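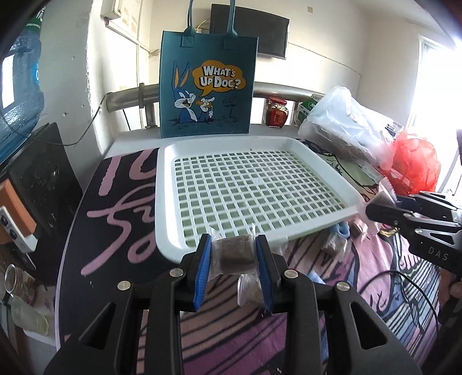 **Wrapped pieces into tray: how many tablecloths do you rotate?**

**tpaul_grip**
We're collecting two-handed pick and place with hand-held grippers: small wrapped pieces off a printed cloth, into a white lattice tray. The count is at 1831 episodes. I've kept one cloth for all of them and I'm wondering if that was a mistake. Policy does fine on it and falls apart on bare wood.

**nayara_r**
One cloth is too few. We did the Mulelen set with 8 and swapped every session. A loud print is fine, but it has to change or the model learns the print.

**achterberg**
Disagree a bit. I'd move the tray before I bought cloth. If it sits mid-table every time, the place half of the task is memorized. Shift it and turn it between episodes.

**nayara_r**
Do both. Cloth is cheap.

**tpaul_grip**
Tray does get moved, but only between sessions. I'll change that. Other question — clear wrappers. The twisted ends stick up past the jaw tips and annotators can't agree on when the grasp starts. Tollura, who label for us, want plain blocks.

**roisin_oc**
Keep the wrappers. We went to blocks in September and had to redo the lot when the real items came back. Mark grasp start when both pads touch and write that down in the guide.

**achterberg**
+1 on wrappers. I'd clear the background though. Tote bag, TV, plastic bags, all of that is noise.

**roisin_oc**
No, leave it. Kitchens look like that. Just don't leave the same bag up for 2 weeks.

**tpaul_grip**
OK. Plan is 3 more cloths, tray moved every episode, wrappers stay. Bag still undecided. Will post the bare wood numbers when I have them.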